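**Floppy snack pouches keep sliding off the front of the shelf – how do you get them to stand up?**

Posted by **Gurville**, Wednesday, in Shop Floor & Shelving

I help out in a small shop and I've been given the snack bay, which I was pleased about until I met the sev. The packets are those soft pouches with a see-through bit at the bottom, and the minute I turn my back they lean, slump and end up face down on the row below. The shelves are plain smooth metal with no lip. I tidied the whole bay at 5 on Wednesday and by closing it looked like I'd never been near it. Is there a trick, or do I just need shelf dividers? (We have no money for shelf dividers.)

---

**Firnetard**

Get dividers. We had the same trouble and that sorted it.

---

**Bondville**

I did snacks for years before they moved me to chilled, and you can manage without dividers if you're a bit fussy about it!

Start by taking everything off one shelf and giving the metal a wipe, as oily dust makes pouches skate. Then hold each bag by the bottom corners and give it a gentle shake so the sev settles down into the base. Push the base out with your thumbs until it's flat underneath. A bag that's been lying on its side in a carton won't stand for anybody until you've done that.

Put your back row in first and get it right up against the back of the shelf – then the front ones have something to lean on. Keep each flavour in its own block and leave a bit of bare shelf between the two blocks while you work. I used to fill the lot from left to right and every time I straightened one end the other went over.

Last job is to flatten your hand against the lower part of the front bags and press them back. Low down, mind. If you push at the top they fold in the middle and you're back where you started.

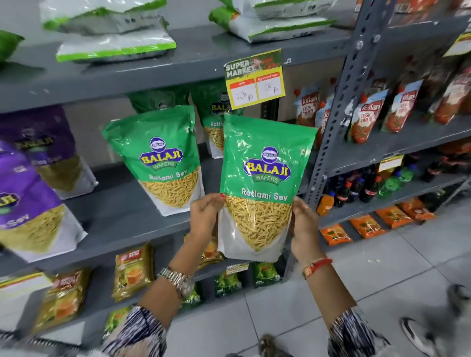
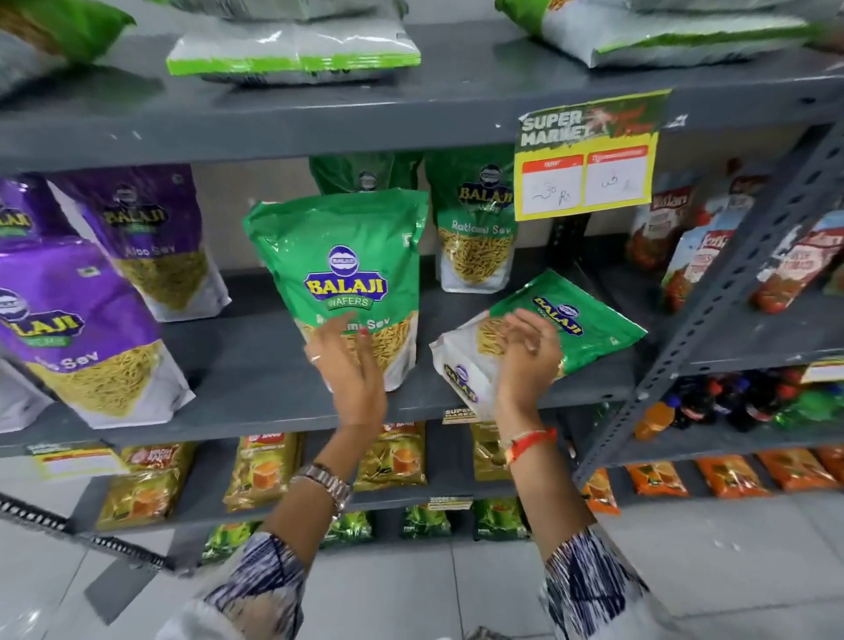
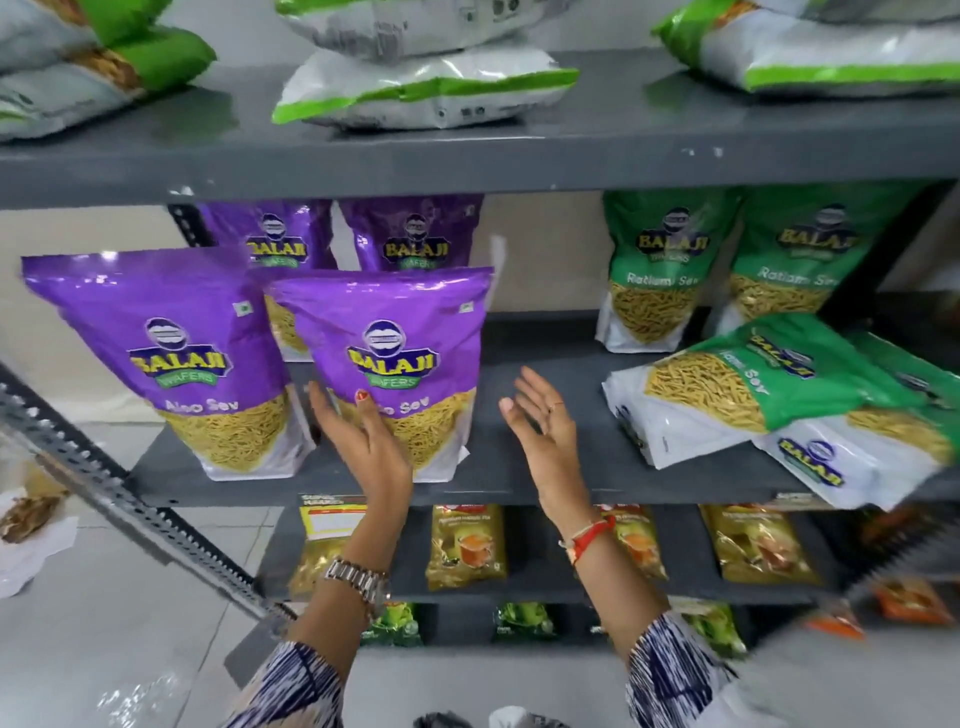
*Makhubela Community Help – Shop Floor & Shelving team*

All three are the Balaji bay, green for Ratlami Sev and purple for Aloo Sev. In the last one you can see the bare bit of shelf I mean between the two colours.

---

**Gurville**

Thank you, the thumbs thing is brilliant – I'd never thought to do anything to the base. Trying it tomorrow on the bottom shelf first, where they haven't got so far to fall.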